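News Events Members Contact

Newsletter > August > Members' corner

Fuvovia token holders – a few words on the vote

Hello again, everyone, and thank you for all the kind messages after the last letter! I have been meaning to write about the Fuvovia vote for weeks, and now that the holders have finally had their say (668 wallets took part, far more than I'd have guessed) I can stop putting it off.

The question, you'll remember, was whether to shorten the lock-up on the second batch of tokens. Oluwatosin Ojo argued for it very nicely at the Mollach meet-up, and I did waver on the train home, but 213 wallets voted yes and the rest said no, so the lock-up stays as it was. If you hold tokens in the Bodarby wallet there is nothing you need to do – they will sit there quite happily until the date shown on your account page.
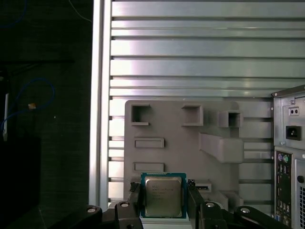 Aigars Petrauskas has also asked me to mention that the paper guide to backing up your wallet has been rewritten, with much bigger print (hurrah!), and that he still has 3 boxes of the old one under his desk. Please recycle yours if you have it, as the steps on page 2 no longer match the menus. He'll bring the new ones along to the next meet-up, and I'll be doing the teas as usual.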